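5. Folding long-sleeved tops

This section applies to shirts, knit tops and other long-sleeved garments stored in the Idska drawer insert. For trousers and short-sleeved items, see Section 6. For garments stored on hangers, see Section 8.

5.1 Before you start

Fold on a flat surface larger than the garment with both sleeves extended. A made bed is suitable if the sheet is pulled smooth and the pillows and blankets are moved to one end. A table may also be used.

Garments must be fully dry. Thin or stretchy fabric holds moisture along the seams longer than across the body, so check the cuffs, the hem and the underside of the collar.

Close all buttons except the top one. Empty any pockets. Turn the garment right side out.

CAUTION: Remove brooches, pins and name badges. They can tear the insert liner.

5.2 Spreading the garment

1. Lay the garment on the surface with the collar pointing away from you.

2. Take hold of the fabric at two points, one toward each side. Lift slightly and draw the two points apart until the cloth between them is straight.

3. Lower the fabric and release both sides together.

Thin knits form a long ridge between the two holding points when pulled. Reduce the tension before lowering, or the ridge will be pressed into the fold as a crease.
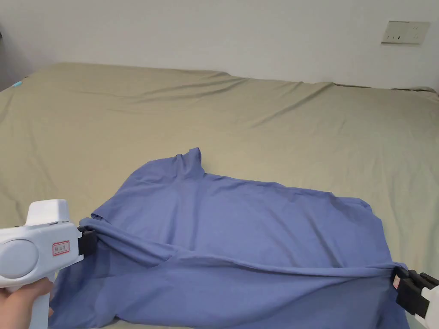

4. Press the collar down with a flat hand. A soft collar may stand up again. This does not affect the fold as long as the fabric below it is flat.

5. Smooth the body from the center outward, then from the collar to the hem. Straighten each sleeve last.

Small wrinkles are acceptable at this stage. Folds of doubled cloth are not — open them before you continue.

NOTE: Do not pull stretchy fabric by the cuffs. Hold it by the body or the side seam.

5.3 Folding

1. Turn the garment face down and smooth it again.

2. Fold the left side inward, with the fold line passing through the middle of the shoulder.

3. Lay the left sleeve straight down along the folded edge. If the cuff extends past the hem, turn it back up.

4. Repeat steps 2 and 3 for the right side. The result is a long strip with parallel edges.

5. Fold the hem up to the middle of the strip, then fold once more to meet the collar.

6. Turn the bundle over and check the width against the insert. The standard Idska compartment is 12 inches wide. If the bundle is too wide, return to step 2 and move both fold lines toward the center.

5.4 Placing in the insert

Stand the bundle on its long folded edge. Fill each compartment from back to front, and stop when a flat hand can no longer slide in beside the last bundle.

CAUTION: Do not load a drawer fitted with the insert beyond 45 pounds.

Heavy knits should go in the bottom drawer. Thin tops may be placed in any drawer.

5.5 Common problems

Bundle opens when stood up: the final fold is loose. Refold from step 5 of 5.3.

Crease across the chest: the fabric was under tension when laid down. Repeat 5.2.

One edge thicker than the other: the sleeves overlap on one side. Open the strip and lay each sleeve along its own edge.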